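Search this site Enter keywords Go

Bundideo project, work package on perception and planning
Progress report to Tenimard
Monday, October 19, 2026

1. Where we are

Since the last report we worked mostly on the software between the recorded demonstrations and the policy. The plan for this period had two goals. The first was to make the pose estimation of the gripper stable enough for soft objects. The second was to replace the old planner for folding and picking up clothes. The first goal is reached, with one exception described in section 3. The second goal is reached in part.

We have now 76 demonstrations in homes which pass all the automatic checks. In March we had 24. The growth comes more from better software than from more recording, as many older sessions could be recovered after the new alignment step was ready. We did not change the hardware in this period.

2. Perception

The segmentation of garments was the weakest piece in our last report. Dark clothes were often joined into one mask when they lay close to each other, and the planner then received one big object and tried to grasp in the middle of it. We retrained the model with data from bedrooms and living rooms, and we added a second output which predicts the borders between the garments. The masks are now clearly better on plain sheets. On sheets with a fine pattern they are still a little noisy at the borders.
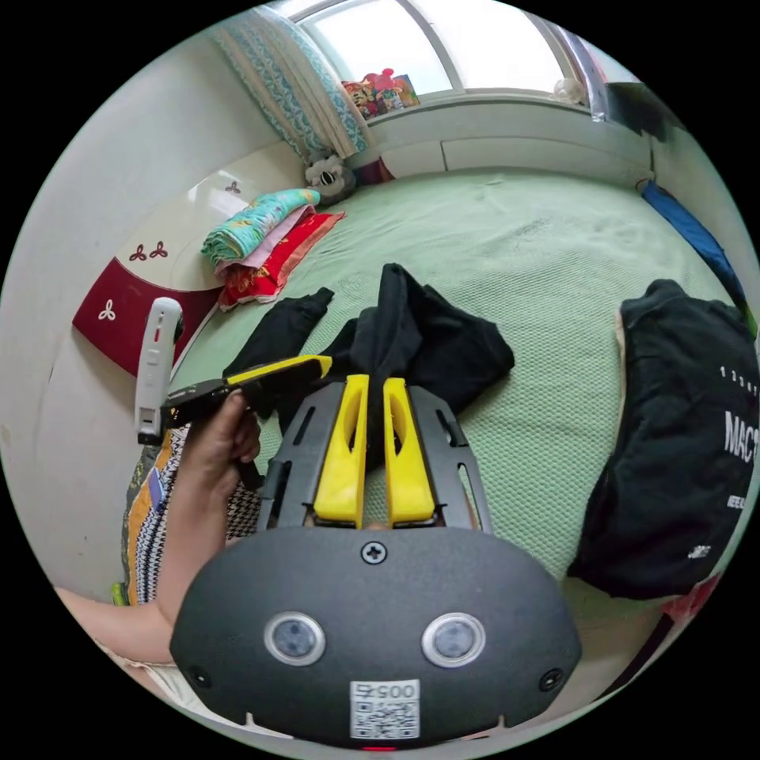

After the internal demo the team in Sesov wrote that the masks are fine for them, but that they would prefer to receive the uncertainty of each border as well, so that their grasp module can refuse a bad place before the arm moves. We agree with this remark. The uncertainty is already computed inside the model and was thrown away at export. It will be part of the message format from the next release, and the old format will stay available until the end of the project.

3. Pose tracking

The tracker combines the images with the inertial data. It loses the pose when the gripper comes very near to a surface of one color, and then it needs time to come back. In this period we added a recovery step which compares the last good images with the current one. In our test set of 50 difficult sequences, the tracker now fails in 15. It is a big improvement for us, but it is over the target in the work plan, and we report it as open. Most of the remaining failures have strong daylight from a window behind the object.

4. Planning and control

The new planner chooses a grasp point and a short motion, executes it, and then looks again. The old one planned the full fold at the beginning. Picking up a single garment from a heap works in simulation and on the test bench. Folding of sleeves does not work reliably yet. The controller sometimes closes the fingers too early, when the cloth is between them only by its edge. We think the delay in the command queue is responsible and we are measuring it now.

5. Tooling

The review tool Bednárik is used now for all sessions. It shows the video, the finger opening and the estimated pose on one time line, and a reviewer can mark the part which should be excluded. We still must write the user guide.

6. Next period

- release of the new message format with border uncertainty
- tests of the tracker against strong light
- measurement and repair of the command delay
- user guide for Bednárik

We ask Tenimard to confirm that the folding milestone can be moved to the next period. The budget is not affected by this change.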